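Grumholm Facilities Support
Ticket 154: Intermittent loss of wired network, second floor east
Opened by: Hermenegildo Villaseñor, Building Systems
Priority: Normal
Status: Monitoring

Reported issue
Occupants of the second floor east rooms report that wired connections drop for up to 50 seconds and then return without action by the user. The wireless service is not affected. The first reports were received in November, after the floor switch was moved to the Medrano closet.
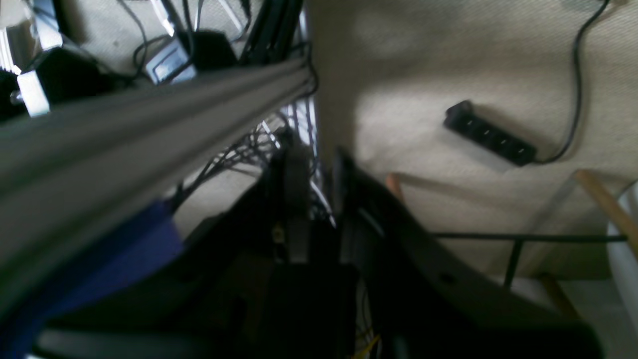
Drops have been logged in three rooms served by the same patch panel. Rooms on the west side, which use a separate panel, have reported no loss. Users were asked to record the time of each drop and to leave their equipment connected.

Entry 1
The switch log was reviewed. Ports 9 through 16 show repeated link-down events, most of them between 1:00 and 3:00 p.m. No errors were recorded on the uplink. The switch was restarted at 6:20 p.m. and the drops resumed the next day.

Entry 2
Patch cords on the affected ports were replaced with new stock. A continuous ping was run from a wall outlet in each room at an interval of 300 milliseconds. Two of the three rooms lost replies at the same moment, which suggests a shared cause upstream of the outlets.

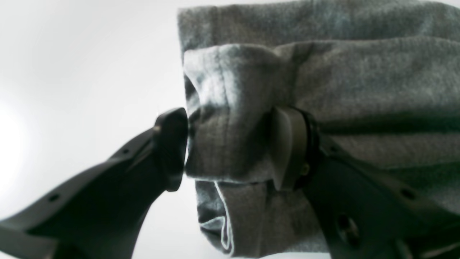 Gray knit fabric held between two black gripper fingers.

Entry 3
The Prorik management console was found to be applying an energy-saving profile to ports 9 through 16. The profile was carried over from the former location and had not been requested for this floor. It was removed. Link-down events fell but did not stop.

Entry 4
The closet temperature alarm was checked against the switch log. No match was found. The power supply was tested under load and is within limits. The vendor, Mustano, was asked to confirm the current firmware version and replied that an update was available for this model.
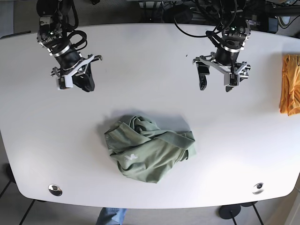
Second floor east: the two arms over the white tabletop.

Entry 5
Firmware was updated on Friday at 7:00 p.m. Service was interrupted for 20 minutes, as announced. All ports returned to normal operation. One further drop was logged on port 12 and was traced to a damaged wall jack, which has been replaced.

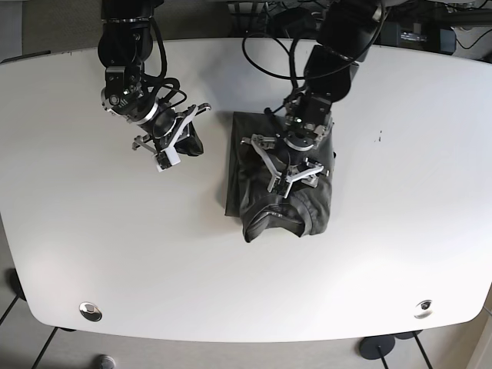

White table, second floor east, with a small dark object in the gripper at left.

Current status
No drops have been reported following replacement of the jack. The ticket will remain open for monitoring. Occupants who lose a connection should reply to this ticket with the room, the outlet label and the time.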